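Relatório de andamento, casa de acolhida Tevamwood, segundo trimestre

Caro Sotiris Theodorakopoulos, boa tarde!

Vou direto ao que interessa, que eu sei que a Fundação Stergiou recebe relatório demais e lê tudo de uma vez no sábado. A casa está aberta desde janeiro e, nesse período, recebeu quase 80 acompanhantes de pacientes do hospital regional (mães, maridos, uma avó que ficou a temporada inteira e virou minha conselheira de cozinha). A procura é maior do que eu tinha imaginado quando escrevi o projeto, e já estamos com lista de espera nas semanas de cirurgia.

O dinheiro da primeira parcela foi quase todo para o telhado e para a parte elétrica. O telhado ficou ótimo! A elétrica demorou, porque a Vustov mandou o quadro errado e a troca levou três semanas, com a gente vivendo de extensão no corredor. Está resolvido, e as notas seguem na pasta de sempre. Sobrou um pouquinho, que eu gostaria de passar para a rubrica de transporte, se o senhor concordar.

Nos quartos, avançamos bem. São cinco prontos e dois ainda com cheiro de tinta. Consegui colchões grandes por um preço decente, e a roupa de cama está sendo comprada aos poucos, conforme aparece promoção. 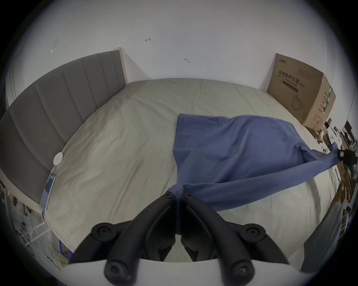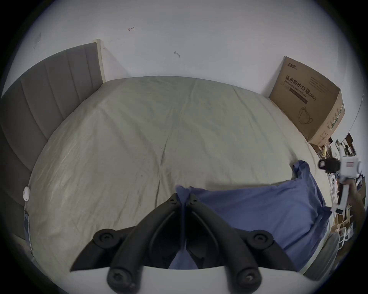
Cama de casal em Tevamwood: o pano azul na primeira foto, o lençol de elástico verde-acinzentado na segunda.

Agora, o que não andou. O convênio com a Andalness para as refeições continua parado na assinatura, e eu já liguei tanto que a recepcionista me reconhece pela voz. Enquanto isso, o jantar sai da nossa cozinha mesmo, sopa quase sempre, e o gasto com gás passou do previsto. Também não consegui contratar a assistente social: as duas candidatas queriam meio período e o edital pede integral. Será que dá para mexer nisso? Eu prefiro uma pessoa boa pela manhã a ninguém o dia todo.

Para o próximo trimestre quero terminar os dois quartos, botar corrimão na escada dos fundos e começar a roda de conversa das noites, que as próprias famílias pediram. Mando o orçamento do corrimão assim que o serralheiro me devolver as medidas.

Um abraço, e venha tomar café quando puder!

14 compartilhamentos · 3 comentários

Lurdes M.
Fiquei aí na época da operação do meu marido. A sopa de abóbora salvou minha semana, viu?

Edvaldo
Aceitam doação de toalha usada em bom estado? Tenho umas aqui.

Coordenação da casa
Aceitamos sim, Edvaldo! Pode deixar na portaria até as seis da tarde.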